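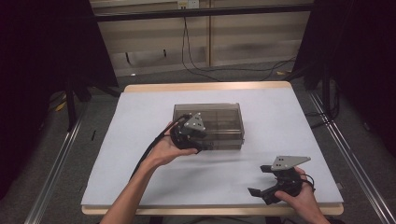

The lidded box, on its sheet of pale paper

A place for the glass
3 min read | Print | E-mail this

I've wanted to sort out our storage at Tilham since April, and now it's October 2019 and I'm finally getting somewhere (slowly, with a lot of tea). So this month you get my thoughts on boxes. Sorry to anyone hoping for the cake recipe, it's coming!

I do like a see-through box with a proper lid. The smoky grey sort is my favourite, as you can make out the dividers through the sides but the muddle inside doesn't shout at you from across the room. Ulises Agudelo prefers cardboard, and we've been arguing about it for weeks. Cardboard is cheaper, I'll give him that, but it goes soft at the corners and then you're forever hunting for the tape.

The other thing I'd recommend is papering the table before you start sorting. One big pale sheet, nearly out to the edges, and every stray screw and label shows up against it. It saves the wood as well. When you're finished you fold the whole lot inwards and carry the dust to the bin, which I find very satisfying.

Then there's the display shelving, and I'm much happier talking about that.

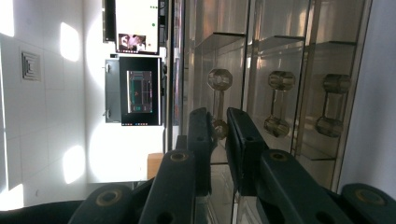 Three glass dumbbells on the display shelves, one to a compartment

I love these. They're a smoky brown you can see through, and they aren't a matching set, which is half the charm. One has a faceted, six-sided end and the others are rounded, and the one with the wider handle is a touch bigger than its neighbours. Citlali Espinoza wanted to squeeze more pieces in beside them and I said please, no, let them have a compartment each. She's come round to it, I think, or else she's waiting until I'm off to Colenden next week.

Glass behind glass does mean a lot of reflections, and a lot of polishing. I use a dry cotton cloth and go over the panels again from the other side of the room, so to speak, walking back to look for smears. If anyone has a better method, do drop me a line before the next issue.

69 shares | 3 comments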